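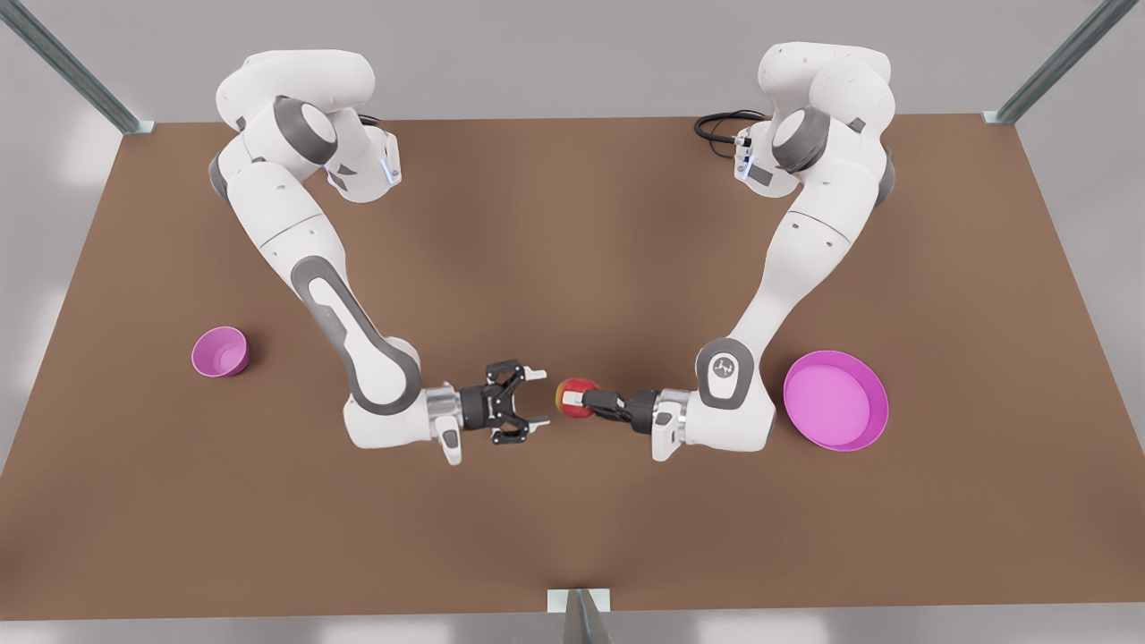

Wadley wants you to stop buying desks

The pitch landed in our inbox again this month, for the third time since spring. Wadley, the office furniture firm, will now rent you a desk by the month, along with a chair and a lamp if you tick the boxes. The company calls it "workspace membership." My grandmother would have called it buying on the never-never, except that with the never-never you got to keep the table at the end.

I'll be fair and start with who it might suit. If you are on a short contract in a city you plan to leave, paying monthly and handing everything back could save you a bad weekend with a rented van. Wadley's sales people lean hard on that customer. What they don't offer is any idea of how many of their members fit the description, and when I asked, I got a brochure.

So I did the sums. The basic desk costs 14 dollars a month, with a delivery charge on top and another charge when it goes back. Kordestani, a smaller shop that still sells furniture the old way, has a plain desk of much the same size for 102 dollars. You would pass that in your eighth month with Wadley, before either charge. After that you are paying for the pleasure of not owning it.

Then there is the wear clause. Members are covered for "ordinary use," which the terms leave to Wadley to decide. A coffee ring might be ordinary. It might also be a refinishing fee.

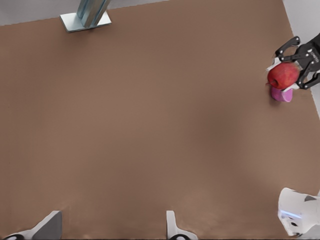
A plain brown tabletop.

Tonantzin Bañuelos, who edits the household money pages at Brostau, thinks I am being too hard on them. She says plenty of readers can't put down 102 dollars in one go, and that a small monthly bill beats working at the kitchen counter. I take the point about the counter. But people short of cash are the ones a late fee hurts most, and the late fee here kicks in after 2 days. She had no good answer to that, and she did look.

Lurnik tried something similar with bookshelves and quietly dropped it. Its former members were offered the shelves at a "loyalty price" that was higher than the sale price in its own stores. I have yet to see a promise in writing that Wadley won't do the same.

The company says a buyout option is coming in December, with part of the rent counted toward the price. How large a part, it won't say. If the number is decent I will print it in this space. Until then, look at the secondhand listings first, measure your doorway, and read the terms down to the wear clause before you give anyone a card number.

Recent items
Is an extended warranty on a lamp ever worth it?
Kordestani changes its returns policy
Reader letters: the chair that arrived twice
What "free assembly" leaves out

Last updated: October 26, 2021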